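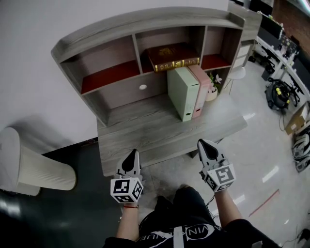
Home > Desks & Paper > Small storage

Where should box files go on a desk with a cubby hutch?

Posted by Lucie Boychuk

Hi everybody! I have finally moved my paperwork out of shoe boxes and I'm having way too much fun with it, so please bear with me.

The desk is an Ereck with a gray wood grain and a hutch on it. The top shelf of the hutch is curved and under it there are three open cubbies with dark red backs (I love the red, it's the whole reason I picked this one). The middle cubby is already spoken for. It has my big old hardcover with the gold bands on the spine, lying flat, and I would really like it to stay there.

What I'm stuck on is the box files. I have two, one mint green and one pink, the kind with a round finger hole low down for pulling them out. Right now they stand next to each other on the desktop, toward the right, with my flower pot beside them. It looks so cheerful! But they take up space I'd like to use for writing, and every time I want the pink one I seem to move the green one first.

What goes in them:

Green is things I'm still dealing with. Bills, forms, letters I owe somebody a reply to.

Pink is things I'm done with but have to keep. Warranties, the car, old leases, medical.

When I sorted it all I had over 1,000 sheets and got it down to 510, which I am extremely proud of. It took me 14 evenings, most of December, with the radio on.

So, do I keep the boxes on the desktop, try to get them up into the hutch, or put pink somewhere else altogether? I have drawers nearby, but they're full of craft stuff and I'd rather not start on those yet. Also open to ideas for the two cubbies on either side of the book. I'd like to leave some of that red showing.

Thanks in advance, I've read a ton of old threads here and already stole the idea of labeling the spine and the lid.

3 replies

Cristóvão Esteves

Oh, this is a fun one, and congratulations on 510 sheets. I got mine down to a single crate a couple of years ago and I still open the closet just to look at it.

I would split them up. Your green box is a working box and your pink box is a storage box, and they only look like a pair. The green one you'll open several times a week, so give it the good spot on the desktop. Pink you might open twice a year (more if your car is like my car) so it can live anywhere that's dry and that you can reach without a ladder.

Before you try the cubbies, measure. Three measurements: the height of the opening, the depth from the front edge to the red back panel, and the height of the box with the lid closed but full, not empty. A full box bulges a bit. I've owned a couple of Urorer boxes that slid into a shelf beautifully on the day I bought them and then had to be wrestled out by spring. If a box won't stand up in the cubby you can lay it on its side, but then the papers slump and you lose the finger hole, which ends up facing the ceiling or the side wall depending on how you put it in. I did this for a winter and went back.

How I'd set up the desktop, moving as little as possible:

Put the green box on the end, spine toward your chair, finger hole facing you. Pull it all the way to the side so there's nothing between it and your hand. Leave a gap behind it big enough for your fingers, otherwise you end up scraping the back of the hutch each time you put it away.

Swap the pot to the other side or put it up on the top shelf. I know it looks nice where it is! But a pot right beside paper means that every time you water it you're holding a drippy can over the box with your bills in it. If it has to stay, put it on a saucer with a rim and take it to the sink for watering.

Keep that low panel at the back of the desk clear, the part with the little white knob. I don't know if yours opens or if the knob is just for show, but if it opens you'll want to get at it, and a row of box files standing in front is a sure way to forget what you put in there. 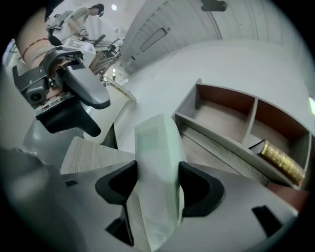

The mint green one up close, with the thick book on its side in the hutch behind

Then the tabs inside. You don't say how many sections you have. I started out with 28, one for every kind of paper I could think of, and I spent more time choosing a section than filing. Now there are six in the working box:

To pay
To sign
To answer
Waiting on someone
House
Odd ones

The odd ones get looked at when the section is thicker than my thumb. Everything that comes out of "to pay" once it's paid either gets shredded or goes over to the storage box, and I do that in one batch at the end of the month with a cup of coffee and something good playing.

For the side cubbies, I'd use one and leave one alone. In the one you use: a low tray for stamps, envelopes, a stapler, things that are flatter than they are tall. You'll still see plenty of red above it. The other one, leave empty! An empty cubby is wonderful when you have to clear the desk in a hurry. I toss the day's mail into mine and sort it after dinner.

And keep the book where it is. It looks great lying down, and big heavy ones do better flat than leaning anyway.

deskdrawer_dee

i have the same setup pretty much, different color. mine are both on the desk and have been for years and its fine?? just turn them so the spines face you and put the one you use more in front. didnt measure anything

only tip is stick felt dots on the bottom so they slide. got mine at the hardware store in Tanguy, one sheet lasts forever

Marlowe P.

Agree with Cristóvão on splitting the boxes. Small disagreement about the pot — I would leave it right where it is and move the boxes. Flowers next to where you sit are worth a lot on a gray morning, and white and pink ones next to a pink box sounds lovely. Ours is on a desk with papers all around it and gets watered at the kitchen sink, back on the saucer ten minutes later, no trouble at all.

For the pink box I'd try the craft drawers after all. I know you said not yet, but one drawer is a single evening and you've already done a whole month of them! Pull out just the top one, take whatever is dried up or tangled past saving, and see if what's left fits in the drawer below. If the box won't go in upright, skip the box. Storage papers do very well in a drawer in big envelopes, with the name of what's inside written along the top edge.

I wouldn't put anything heavy on the curved shelf up top until you've checked how it's fastened. Press down lightly at both ends. Some are screwed through from the back and some only sit on pegs. My first hutch was a peg one and I found out with a dictionary.

Comment by Lucie Boychuk

Thank you all so much!! I took the measuring tape to it this morning and a full box standing up is too tall for the cubby, so that settles the hutch. Green is now out on the end by itself, and what a difference, I can get into it with one hand while I'm on the phone.

Pink is on the floor of the closet until I get brave about the top craft drawer. Marlowe, you're right that it's one evening. The flowers are staying, on a saucer.

I went with seven sections, because I could not give up "recipes I tore out of things." The stamp tray is in the left cubby and the right one is for the mail. Dee, where do you put the felt dots, on the corners or down the middle?

Comment by deskdrawer_dee

corners

Comment by Cristóvão Esteves

Seven is a great number. Recipes would be under "odd ones" at my place, and that section is most of the box.

Related on the Esow help board
Lids that won't stay shut on older box files
Cleaning dust out of open cubbies
How long do you keep appliance manuals?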